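怎样给司法监督机关写一份会被认真看的投诉

我住在 Okthorpe，中文不是我的母语，写得慢，请各位读者原谅。前年我在一个租赁案子里对法官的做法很不满意，写过投诉，第一次被退回，第二次被受理。后来有几位邻居也来问我怎么写，我就把步骤整理在这个页面上。我不是律师，这里写的只是程序和写作方面的经验。各地的规定不一样，请先看你所在地方的规则。

一、先分清楚：投诉还是上诉

很多人把这两件事混在一起，我第一次也是这样。如果你认为法官把法律用错了，或者证据看得不对，应该走上诉。监督机关一般不改判决，也不会重新审你的案子。如果你要说的是法官的行为，比如在法庭上辱骂当事人，私下和一方见面谈案情，和一方有亲属或者生意关系却没有回避，或者案子拖了很久没有任何说明，这些才适合写投诉。

有一个简单的检查方法。请你把判决结果先放在一边，问自己：假如这个案子我赢了，我还会觉得法官的这个行为有问题吗？如果答案是“会”，你大概找对了地方。如果答案是“不会”，请先去咨询上诉的事，并且注意上诉的期限。投诉通常不会让上诉期限停下来，这一点我要特别提醒。

二、收集材料

在动笔以前，请准备下面的东西：

案号、法院名称、法官姓名，都按照法院文件上的写法抄。
庭审记录或者录音的副本。申请的时候要写清楚是哪一次开庭。
你收到的法院通知和信件，连信封一起留着，邮戳有时候有用。
在场的人的姓名和联系方式，要先问过他们愿意不愿意。

庭审记录有时候要付费，价格问书记室。我当时只申请了和投诉有关的那一部分，省了不少钱。如果你那里没有正式记录，可以用自己的笔记，但是要在投诉里说明这是笔记，并写上是什么时候记的。当天晚上记的和过了半年回忆的，分量不一样。

请不要自己偷偷在法庭里录音。在很多地方这是违反规定的，最后麻烦的是你自己。

三、写一张时间表

我的做法是拿一张纸，左边写时间，中间写发生了什么，右边写证据在哪里。比如：

六月，上午开庭。法官在对方律师到达之前和对方当事人谈租金。证据：记录第 7 页。
同一天，下午。我要求把这次谈话记入记录，被拒绝。证据：我的笔记，附件 2。
之后，收到书面决定，里面没有提到我的要求。证据：附件 3。

右边空着的行，要么去找证据，要么从投诉里拿掉。我第一稿里有好几行都是“大家都知道”，后来全部删了。删的时候心里不舒服，可是读起来清楚多了。

四、正文怎么写

第一段只写你是谁、投诉谁、哪个案子、什么行为。不要从自己的人生经历开始。工作人员每天要读很多这样的信，他需要很快知道这封信归不归他管。

第二段开始按时间顺序写事实。一段写一件事。每一段的最后写明附件号码。法官说过的话，如果记录里有，就一字不改地引用；如果没有记录，就写“据我记忆，大意是”。

事实写完以后，再写你认为违反了哪一条行为准则。法官行为准则一般可以在法院或者司法委员会的网站上找到。找不到准确的条文也没有关系，用普通的话讲明白就可以，有的机关会自己去对照。写错条文号码反而让人觉得你没有仔细看。

最后写你希望机关做什么。通常写“请求调查”就够了。不要要求“马上撤职”，这个决定不归写信的人做。

五、用词

这一节我想多说几句，因为我看过的失败的投诉，大部分输在用词上。

“腐败”“撒谎”“勾结”这些词，请先全部换掉。把“法官撒谎”换成“法官在书面决定里说甲，庭审记录里是乙”。读的人自己会看出差别。如果你用了重的词又没有证据，不但投诉不被相信，在有些地方还可能有名誉方面的责任。投诉交给机关可能受到保护，同样的话贴到网上就不一定了。

也请不要把监督机关一起骂进去。我认识的一位写信人第一句就说“我知道你们会包庇他”。我理解他的心情，但是这句话对他的案子没有任何帮助。

标点也要小心。一个感叹号都不需要。

六、递交

先看清楚机关收不收电子邮件。有的只收邮寄的原件，有的要求签名，还有的要求在表格里宣誓内容属实。我第一次被退回，就是因为表格用了旧的版本。

寄出以前请复印全套，包括附件。邮寄用挂号，收据夹在复印件里。附件按顺序编号，号码写在右上角，不要用订书机把不同的附件订在一起，用夹子比较好，他们扫描的时候方便。

我为这件事准备了一个文件盒，当然普通的纸盒也可以。

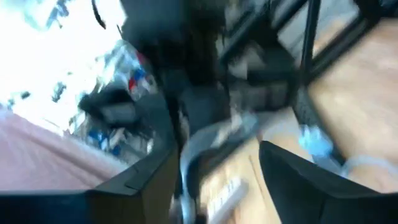 Pierina Longo 读了初稿以后写信给我，她觉得第六节漏了保密的问题：在她住的 Prodorholm，投诉人在调查期间不能对外公开投诉的内容，她当时不知道，把信的副本给了本地的 Sona 通讯，结果收到一封警告信。她建议大家寄出之前先打电话问一句，哪些人可以看这份材料，并且把接电话的人的姓名和时间记下来。

我觉得她说得对，所以加在这里。各地的保密规则差别很大，有的只约束机关的工作人员，有的也约束投诉人。和自己的律师谈通常没有问题，但是也请确认。

七、寄出以后

一般先收到一封确认信，上面有编号。以后每次联系都写这个编号。如果过了他们自己说的期限还没有确认信，可以写一封短信询问，附上挂号收据的复印件。请不要每个星期打电话。

之后可能有几种结果。机关可能说这件事不归他们管，可能要求补充材料，可能开始调查，也可能认为证据不够而结束。要求补充材料的信往往有期限，收到当天就把期限写在日历上。补充的时候只回答他们问的问题，新的不满不要一起放进去，另外写一份。

如果投诉被结束，请看信里有没有写明理由，以及能不能申请复查。申请复查的时候，把同样的话再写一遍用处不大，要指出哪一份附件他们没有看，或者哪一个事实写错了。

如果你的案子还在同一位法官手里，投诉本身不会自动让他离开这个案子。要他回避，需要在案子里另外提出申请，格式和期限也是另外的。这个部分比较复杂，我建议找律师或者法律援助问清楚以后再做。

回避申请怎么写，我正在另外整理，写好以后会把链接放在本页的目录里。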